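How to test whether a machine can do a living room yet (in a simulator, for free)

Quick writeup of how I run chore tests at home before believing any of the videos. Updated in October, the older version had the scoring wrong. You need a desktop with a decent graphics card, a free evening and some patience. No robot. That's the point, you find out what the thing can't do before anyone spends money on hardware.

The short answer to "can machines do household chores yet" -- some, slowly, in rooms they've been told a lot about. The longer answer is the numbers you get out of a test like this one.

What I use

Darnier for the room. It's a simulator, loads furniture and lets you push stuff around with halfway believable physics. Stosside for the planner, the part that takes "tidy the living room" and turns it into moves. Quinlan is the scoring script. Mine, ugly, works. Ola is the name of the house layout, one living room with a door, plenty of seating, dark floor. You can use any layout but stick to one or your numbers mean nothing.

Install Darnier first, then Stosside. Other way round and Stosside can't find the room files and you'll be up till 2 a.m. reading forum posts like I was.

Step 1. Pick chores you can write in one line

Keep it boring. Mine:

Find the laptop, bring it to the desk.
Wipe the seats.
Clear the floor for a vacuum pass.
Straighten the chairs.
Close the door.

If you can't say in one line when it's finished, drop it. "Make the room look nice" is not a chore, it's an argument. I had "fluff the cushions" in the list for ages and never once agreed with my own script on whether it was done.

Step 2. Set up the room and leave something out

Load Ola. Put one or two things where people really leave them. Not in the middle of a clean table, every demo does that and every demo passes. Sofas are better. Soft, low, lots of edges, and a backrest that blocks the view from half the room.

For the fetch chore I use a laptop left open on the sofa. Dark screen on dark gray upholstery. A person spots it right away from the keyboard. A planner working off a camera view can have real trouble telling where the screen stops and the backrest starts, and then it has to work out that the thing folds. Lifting an open laptop by the screen counts as a fail in my book, even if it gets to the desk.

Look over the whole view before you start, small stuff too. A tan speck on a seat cushion is a perfectly good target for the wiping chore if you want a hard one.
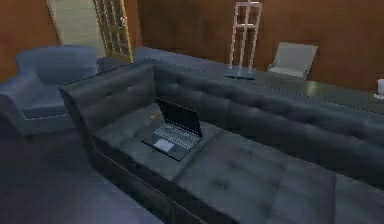

Step 3. Decide what the planner gets to know

This is where most home tests go soft. Two ways to run it:

Told mode. Planner gets the object list and where everything is, straight from the simulator. Tests planning only.

Looking mode. Planner gets camera views and nothing else. Tests the bit that matters in a house.

Run both. Write down which is which in the file name!! I mixed up a whole batch once and had to throw it out. In told mode almost anything works now, the planner knows there's a laptop, knows it's on the sofa, goes there. In looking mode the same planner will sometimes drive past the sofa and report the laptop missing.

Keep camera height the same in every run. Low cameras lose the top of the sofa seat behind the front edge, high ones see seats fine but are bad at anything on the floor. Somewhere near adult chest height is a fair compromise.

Step 4. Run it enough times

One run tells you nothing. Same planner, same room, same chore, different result, happens all the time. I do 31 runs of each chore in each mode. Odd number so there's no tie when I'm sorting chores into "mostly works" and "mostly doesn't". Move the start position every run or it'll just be good at leaving from one corner.

Kick them off overnight. Make sure logging is on. Check the disk. I have 536 runs saved from the last few months and the folder is embarassingly large.

Step 5. Look at the floor plan from a second spot

Do this before blaming the planner for anything. Move the camera across the room and look at the gaps between the furniture, where a base would have to drive, and where it would have to stop to reach.

In Ola the chaise is the easy one. Stands against the brown wall, wide open floor between it and the armchair, so there's space to come up alongside and wipe the cushion. Only catch is the wooden armrest along the near side, the arm has to go over it and a cheap planner will try to go through. The armchair is worse. Big charcoal ottoman directly in front, so a straight approach to the seat is out, and the machine has to come in from the side or shift the ottoman first. People do that with a knee and don't think about it. Planners mostly don't shift furniture unless you tell them it's allowed.

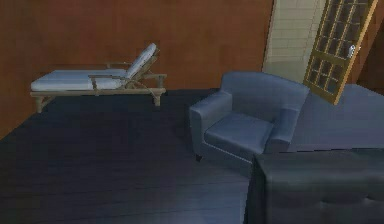
Same goes for doors. A door that's standing open takes up floor the planner may have marked as free, depending on how the layout was built, and "close the door" looks like one move on paper but is really four or five. Drive over, line up, get hold of the handle, pull or push while backing up, let go. Stosside gets the first two nearly every time. After that it depends on where it parked, and it doesn't park with the next move in mind.

So write down the approach problems per chore before you look at any scores. Takes ten minutes, and later when a number is bad you'll know if it was eyes, wheels or hand.

Step 6. Score it

Quinlan gives each run one of three marks.

Done -- finished, nothing knocked or damaged, inside the time limit.
Done badly -- finished but something got bumped, dragged or dropped.
Not done -- everything else, including "stood there".

Time limit is 7 minutes per chore, all chores. Generous. I can do the whole list in less than that with a coffee in one hand. Don't make it longer to be nice, a machine that needs half an hour to fetch one laptop isn't doing the chore, it's living in your house.

Watch a few of the "done" ones back as well. The old version of my script passed a run where the cloth hovered over the cushion the whole time. Never touched it. Fixed now by checking for contact, but your script will have its own version of this, so look.

Step 7. Read the results without fooling yourself

What I keep seeing, for what it's worth:

Fetching is close. Told mode fine, looking mode fine on light furniture, bad on dark.

Wiping flat seats, okay. Wiping tufted backrests, no. Buttons and dips, the cloth skips over them. I also wouldnt trust any simulator very far here, fabric in Darnier is basically a hard shell with a soft look.

Clearing the floor depends entirely on what's on it. Bare floor is a free pass, so put something down or skip the chore.

Straightening chairs, okay for light chairs. Heavy upholstered ones get pushed from the wrong side and spin.

Doors, not yet. Not reliably.

And that's all in simulation, where nothing slips, batteries don't run down and the light never changes. Take whatever score you get and expect less from real hardware. How much less I can't tell you, I don't own any.

If something breaks

Planner drives in circles: start position is inside furniture. Check the chaise first, the space under the rail confuses it.

Everything scores "not done": Quinlan can't find the log folder. Path has a space in it. It's always the space.

Laptop falls through the sofa: drop it from a bit higher and let it settle before you hit run. Known Darnier thing, restarting also works.

Results way too good: you're in told mode.

Next up I want to try the same list with the ottoman set as movable and see what that does to the armchair numbers. Will add them to this page when the runs are finished.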